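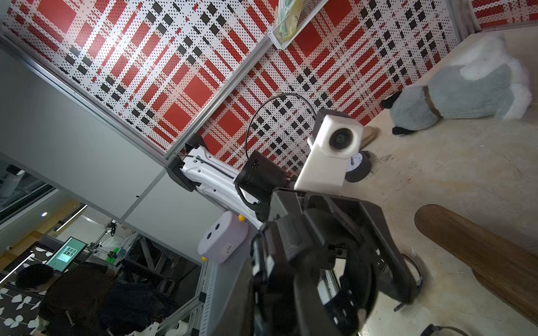

Wrist view, plaid panel with the wire basket, gray plush on the floor

Two-arm board pickup: teleop or guide the arms by hand?

Forum > Manipulation > Teaching and demonstrations

railside
Thread starter, teleoperator
August 31, 2023

I run demonstrations on a 2 arm cell at a small shop in Drindville. The current task is a two-handed one. Pick up a flat wooden board off the floor of the cell, one gripper at each end, lift it, turn it a quarter turn, set it down. There is other stuff lying around it on purpose.

We record with Poturov leader arms. I hold the leaders, the cell follows. So far we have 897 episodes kept. The policy trained on those gets the left gripper under the edge most of the time and then the right one comes in late, and the board slides away before both are on it.

My lead wants to drop the leaders for this task and go back to moving the arms by hand, because you can feel the board touch. I think the trouble is in how I do the approach. Has anyone compared the two on a task where both grippers have to land together?

kettle_bolt
Member

We did that comparison on a tray lift, a bit heavier than your board I would guess. Hand guiding won on contact. You feel the edge of the tray through the arm, and the fingers end up where they should. With leaders that have no force feedback you are going by eye, and people go by eye badly when the thing is flat on the floor.

The cost is speed. It took one person per arm and we got maybe a third of the episodes per shift.

nullspace_mo
Regular

Disagree with doing this by hand. Two people guiding two arms means two people standing in front of your cameras. Hands and sleeves in every image. Then at run time there are no hands and the policy is looking at something it never saw in training. You can replay the joint path afterward and record the video on the replay, but on a task with sliding contact the replay never comes out the same.

Stay on the leaders. Late right hand sounds like an operator habit to me. Most right-handed people I have trained do the left side first to get it out of the way, then look over at the right. The policy copies that and adds its own delay.

kettle_bolt
Member

We did use replay and it was fine. 500 episodes, threw out the ones where the tray ended up somewhere else. Not as bad as you make it sound.

nullspace_mo
Regular

How many did you throw out?

kettle_bolt
Member

More than I liked. Still got a working policy.

slowservo
Member

Question for railside. What are you looking at when you drive? The overhead view, the wrist views, or straight into the cell? 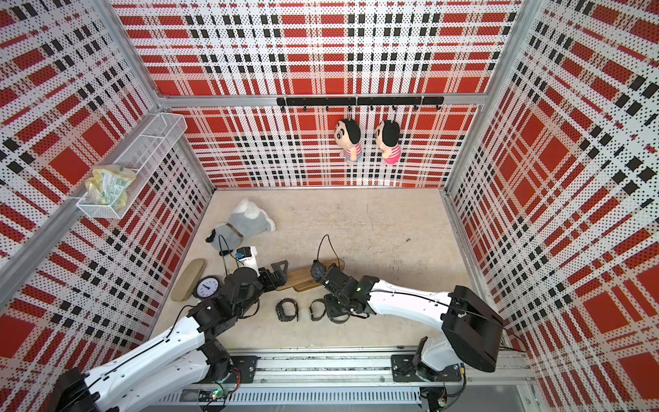 railside
Thread starter, teleoperator

Mostly the overhead view. The wrist views are on the same monitor but smaller. I look at those at the end, when the fingers are close to the board.

Board is in the middle of the floor, between the two grippers. The two watches in front of it are distractors, same with the plush toy in back, the clock and the oval cutting board. Dolls on the hook rack and the snack bag in the basket belong to other tasks and stay where they are. We move the floor items between episodes, the wall items we leave.

To nullspace: you may be right on the left first thing. I went back through a batch in Ritix and lined up the gripper close times. On most of my episodes the left closes first. I didn't know I was doing it. The other operator closes right first, so we have both mixed in.

slowservo
Member

Then I would look at that before changing anything in the hardware. Mixed order is worse than a bad order. If half the demos say left first and half say right first, the policy sits there not knowing, and what you get is a late second hand.

Pick one rule and write it on the sheet. Ours for anything two-handed:

Bring both grippers to a stop a finger width off the ends of the object.
Hold still for a short beat.
Go in with both.
Close both.
Lift only when both are closed.

The hold in the middle feels silly but it gives every episode the same starting point for the contact part.

nullspace_mo
Regular

Agree with all of it except the hold. A pause in the demos turns into a pause in the policy, and sometimes it never comes out of it. Arms reach the board and freeze. We had to cut the still frames out of a whole set once. Slow down, sure, but keep moving.

slowservo
Member

Depends on how long. If people stand there and think, yes. A short beat has never frozen on us. We also drop frames with no joint motion before training so it hardly matters.

owen_bench
New member

We have the Owen grippers, different fingers from yours but also two-finger. One thing on flat boards. Look at the angle of the fingers when you come in. If the tip is too low it hits the floor and the arm pushes on it, and the follower lags behind the leader without you noticing. Then you close, and the close looks late in the data, when really the arm was stuck. Plot commanded against measured position on the right arm for the bad episodes.

railside
Thread starter, teleoperator

Good idea, I will pull that. Do you log the leader position as the action or the follower?

owen_bench
New member

Leader as action, follower as state. Keep both. If you only kept the follower you can't check what I said.

railside
Thread starter, teleoperator

We kept both.

kettle_bolt
Member

I still say the feel matters. You can fix the order and still have fingers scraping. Everything owen_bench describes is what happens when the operator can't feel the floor. By hand you would know right away.

nullspace_mo
Regular

Or you put the wrist view on the big half of the screen for the last bit of the approach. Cheaper than redoing 897 episodes.

kettle_bolt
Member

Wrist view on a gripper like that is half gripper. Try judging floor height from it.

nullspace_mo
Regular

I do it every day. You learn it. New operators need a few sessions before it stops being confusing, because the view tilts when the wrist tilts.

railside
Thread starter, teleoperator

Update from October. Posting what we did in case someone finds this later.

Checked commanded against measured like owen_bench said. Right arm was stuck on the floor in a good number of episodes, all of them mine. The other operator comes in higher. So kettle_bolt had a point about the contact, I could not feel it and did not see it.

We stayed on the leaders anyway. Changes were:

Both stop off the ends, both go in together, no hold longer than a breath.
Wrist views large, overhead small, from the time the fingers are near the board.
Any episode where one gripper closes well before the other gets redone on the spot.

The old episodes are out of the board set. All tasks in the cell together we are at 3326 now. The board policy lifts with both hands on most tries. It still has trouble when a watch is lying right up against the board, it tries to go around and loses the timing. I will record more of those next.

My lead still wants to try hand guiding on the next task, a bin with handles, and I said fine.

slowservo
Member

Glad it moved. For the watch case, vary which side it is on. We had all ours on the right for a week and the policy learned to be careful on the right only.

kettle_bolt
Member

Post the bin results when you have them. Also keep count of the rejected replays, so nullspace and I can go back to arguing.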